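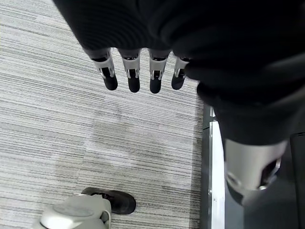 Looking after a carpet tile floor

Last updated 25 July 2023
By the home pages editor at Heditetti

Carpet tiles are forgiving things to live with, and I say that as someone who put off learning how to clean them for far too long. A low pile in streaky greys will hide a surprising amount of everyday grit, so it pays to keep to a routine even when the floor looks perfectly respectable.

Start by vacuuming slowly, first along the streaks and then across them. Go over the seams between the tiles twice, with the brush up if your machine has one. I used to whizz round in a couple of minutes and wonder why the room still smelt dusty!

For spills, blot with a clean white cloth and work from the outside of the mark towards the middle. Don't rub – the pile goes fuzzy and stays that way. If the mark is still there, mix a teaspoon of mild washing-up liquid into 600 ml of lukewarm water, dab it on sparingly, then dab again with plain water. Lay a folded towel on top with a heavy book or two and leave it overnight.

Should a tile be past saving, lift one corner with a blunt scraper and peel it back gently. Check the arrow on the underside before you press the new one in, and look at the arrows on the neighbouring tiles too. I once laid one the wrong way round in the hall and it caught my eye every morning until October, when I finally gave in and turned it.

It's well worth keeping a few spares from the same batch. Ours came from Plernudell and they live flat under the spare bed, in a box that is almost 80 cm long – do write the room on the lid.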